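Products Trade Orders Care Guides Samples Contact

Catalog > Linens > Bath and Kitchen > Climdale Towel

Climdale Towel, Plain Weave Border

The Climdale is a mid-weight cotton terry towel for guest rooms, rental cabins, salons and home kitchens. It has a flat woven border on both short ends and a double-stitched hem on all four sides. The loops are short, so it dries faster on a rail than a deep pile towel and takes up less shelf space.

Item 1055 is the hand size and item 2000 is the bath size. Both come in white, mint green, slate and sand. Colors are dyed in batches, and shades can vary a little between orders. If you need an exact match across a whole property, order the full quantity at one time.

Washing

Wash before first use. Machine wash warm with similar colors and tumble dry on medium. Do not use fabric softener, which coats the loops and makes them less absorbent. Chlorine bleach may be used on white only. Some lint is normal in the first three washes.

Ordering

Hand towels are sold in packs of six, bath towels in packs of four. Trade pricing starts at 300 pieces, and sizes and colors may be mixed to reach that number. Orders from stock leave our Wornley warehouse in two working days. Embroidered orders take three weeks. Send artwork as a line drawing in one color.

The Climdale replaces the Goossens towel, which we stopped carrying in February. The border is narrower than on the Goossens, but the hand size is the same and the two can be used together. It also fits the Simano wall rail (item 524), sold separately.

Returns are accepted on unopened packs. Embroidered towels cannot be returned.

Contact us | Copyright Wornley Linens | Back to top

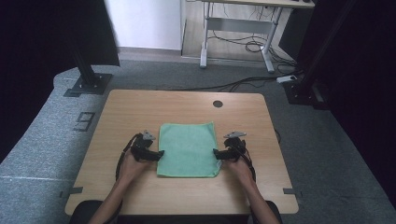

Page 24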